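Forkirik on a two-arm bench: a month with the new training recipe

I've been running Forkirik since April and I have opinions! Short version: it's a training method for two-arm robots where each arm learns its own moves and a small shared layer keeps them from bumping elbows. You download it, feed it your demos and wait. My wait was 27 hours on one graphics card – fine for me, maybe not for you.

I gave it 980 demos of a table-setting job, cups and lids onto a tray. Remo Ortner, who wrote most of the code, suggests mixing up the backgrounds, so we papered the Verkon enclosure with the loudest flowers we could find. The older Tivham recipe fell apart with that paper up (it kept reaching for the walls). Forkirik hardly cared.

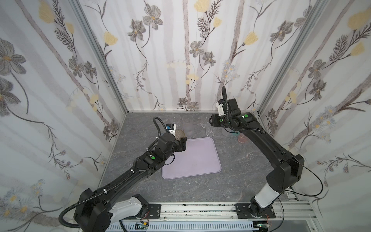
Left arm with the disc over the corner of the tray, right arm up by the cups.

What I like most is the timing. With Tivham, one arm would sit and wait while the other finished. Now they overlap, and the whole job feels a lot less like watching two people at a narrow sink. See-through cups are still the weak spot. It misjudges how far back they are, and I got more fumbles on those than on anything else.

Gripes? The setup guide skips the camera calibration step, and the log files are huge. I'd still pick it over Tivham for anything with two arms. For a single arm, save yourself the trouble.

14 shares | 2 comments

mapleshift: Did you try it with the wallpaper swapped after training? That's the test I want to see.

dora_k: Same trouble with clear cups on my bench. Matte ones went fine.

Related
Rüegg gripper pads, long-term review
Tivham on a single arm: still worth it?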